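Small shops should keep their own checkout

By Kyung-hwa Wang
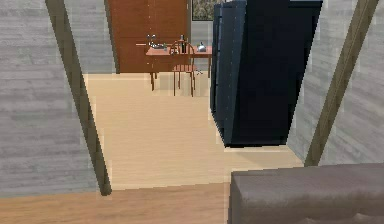

Should a small online shop let a social app take the payment for it?

My answer is that it should wait, and keep the payment page on its own site for as long as it can afford to.

I know this is not a popular opinion among sellers this year. When Joltton opened its in-app checkout to small merchants in March, most people I know in the trade joined within days. I understand them. The customer sees a teapot in a video, presses one button, and the teapot is sold. With my own shop, the same customer must leave the app, wait for my page to load, and type an address. Many give up before the end.

Still, I think we are giving away too much for this one button. When the app takes the payment, it also keeps the customer. My friend Cuiping Li sells linen aprons, and in her first season she had 431 orders through the app. She was very happy until she wanted to write to these people about a new colour. She had no e-mail addresses, only order numbers. To reach her own buyers again she had to pay for advertising.

The second problem is refunds. On my site I decide what to do when a cup arrives broken. Usually I send another one and ask for a photograph later. In the app the rule is the same for everybody, and the money can be held for 30 days while the case is open. For a big company this is nothing. For a person who buys clay every month, it is serious.

Sihan Hao, who builds shop pages for a small firm called Zevness, does not agree with me. He says that customers have already moved, and that a seller who stays outside will have a beautiful checkout with no visitors. He may be right about younger buyers. But I notice that he also tells his clients to keep their old site running, so perhaps we are not so far from each other.

What I would accept is a fair exchange. Let the app take its fee, and let the buyer tick a box if the shop may contact her directly. Zendness has offered such a box to its sellers, and I would join tomorrow if Joltton did the same. Until then I use the app as a window. I show the work there, I answer questions there, and I put the link to my shop under every video.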